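Home News Council Business What's On Contact

News > Council > Visits

Pluvden depot visit: where the levy would go

Went round the Pluvden depot on 9/26/24 with the district finance group. Council wants a local levy on overnight stays, and this was the chance to see what the money is meant for. Wet car park, hi-vis handed out at the gate, no coffee until the end.

Sunita Crenshaw from the revenue team led it. Quick pace. First stop the gritting shed, roof patched in 12 places, she said, and the patches are failing. Then the workshop. Two lorries up on stands waiting for parts. Rawiri Harawira, who runs the floor, wants them replaced before January but there's no line for it in the current budget.

Numbers, as given: the levy would be 20p in every ten pounds spent on a room. First 25 nights a year exempt for small hosts. Money ringfenced for roads and depot repairs, though the draft says "primarily", and Vaughn Halvorsen picked at that word for a good while. Fair enough. It isn't defined anywhere in the papers.
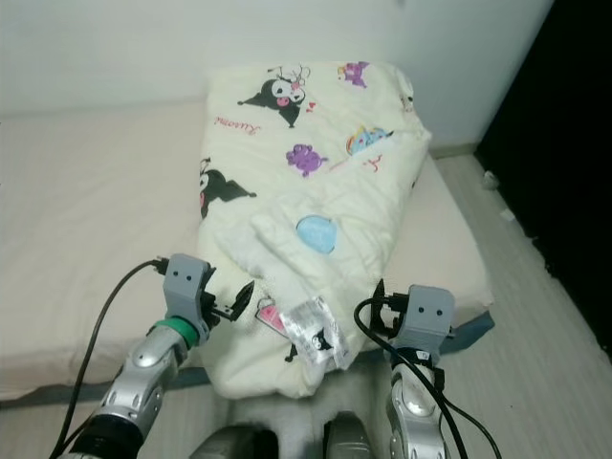 Photo: Rochelle Whitlock

After that upstairs, to the billing office. Cletell supply the software and it can't take a new charge without an upgrade. Cost of that not in the report. Asked twice, told it would be circulated. Still waiting as I type this.

Miroslava Karpenko lets two rooms on the Lyons road and came along to put the hosts' side. Her point was the paperwork: quarterly returns for a charge that in a quiet spell might come to very little. She'd take an annual form. Crenshaw wrote it down, didnt promise anything.

Last bit was the salt barn, then the old Pamatura yard over the fence, which the council leases and hardly uses. Halvorsen asked why it couldn't be sublet before anyone puts a new charge on visitors. Answer was that the lease has a clause. Which clause, no idea, the lease wasn't to hand.

Tea at the end, 20 minutes of questions, mostly on enforcment. Draft goes to full council next, comments to the revenue team in writing before then.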